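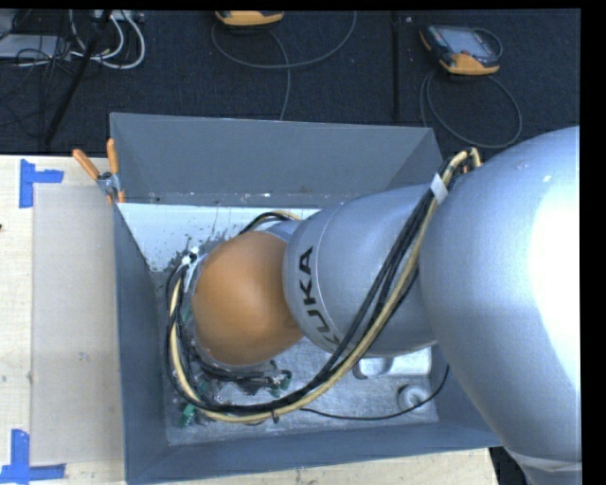

Blue tape at the corners, cardboard tucked under the bin, orange clamp handles up at the back.

Diary > Urnlow > Bench days

Feb 22, 2023 by the bench diarist

I promised myself I would write something down every evening this month and I have missed more evenings than I've kept, so tonight gets a long one. It's about a table, mostly. I am very fond of that table. It's the light wooden one, and it came over from the old place on Diltilard Road when we moved, and I remember riding in the back of the van with one hand on it the whole way even though it was strapped down and going nowhere.

What I did this morning was put the gray bin back where it belongs. It had crept. It always creeps! You lean on the rim, you reach in for something, you bump it with a hip on the way past, and by the end of a week it's an inch over and everybody has got used to it being an inch over. So I took everything slow, slid the cardboard in under the left side again, and squared it all up by eye and then with the long ruler, and then by eye once more because I trust my eye on a good day.

The tape is the blue painter's kind and I could write a whole page on it. I used to mark things in pencil, which looked very neat and which I could never find again, and before that I had a phase of masking tape that came up in shreds and left its gum behind all through June. The blue comes off in one piece if you're patient. I made a proper L for the upper corner, nice and square, and I'm pleased with it. The little strip down near the edge of the table is a scrap I had stuck to my thumb, and it went down where it went down. I thought about redoing it with a longer piece and then it was time for coffee.

The clamp was the fiddly part, as usual. I like those orange handles, they're easy to spot when you set one down and wander off, but the first bite never feels right to me. I put it on the rim, didn't like it, took it off, moved it along a bit and tried again. I think the third go was the one I left. The clamps came from Kirnitz, a box of them, 77 dollars with the delivery, and I grumbled about the price at the time and have been eating my words ever since – we use them for everything, including once to hold a tablecloth down at the summer lunch.

I meant to clean out the bin as well. There are smudges toward the back left and bits of stuff lying there, and I looked at it and told myself I'd bring the small brush from home, since the big one only pushes things around. I have told myself this before. The speckled floor is very forgiving, and I suspect that is why it has waited so long. There's a gray metal block in there too, which I left alone.

Other things from the day. It took me 54 minutes to get in, with the roadworks at the Mäkelä bridge, and I listened to the same half of the same program twice. Soup for lunch, the lentil one, too much cumin. I found the good scissors, finally, under the table on the carpet, where dark handles on dark blue-gray carpet had been hiding from me for some 141 years by my own reckoning (fine, since last week). I've tied a piece of red yarn on them and I intend to be strict about where they live.

And I keep thinking about cardboard. The sheet under the bin was meant to be temporary. I had ideas about a rubber mat, cut to size, and I even priced one up. But the cardboard is flat and quiet and it was free, and when it gets tatty I can cut another from the next delivery. My mother kept a piece like it under her sewing machine for as long as I knew her, with measurements written all over it, hems and sleeves and a phone number or two, and I would give a lot to have it now. Maybe I should write on mine.

Tomorrow: small brush, more blue tape (one roll left, and a thin one), and call Kirnitz about the clamp with the sticky screw. Then home by the other road, if I remember to turn.

4 comments | 11 shares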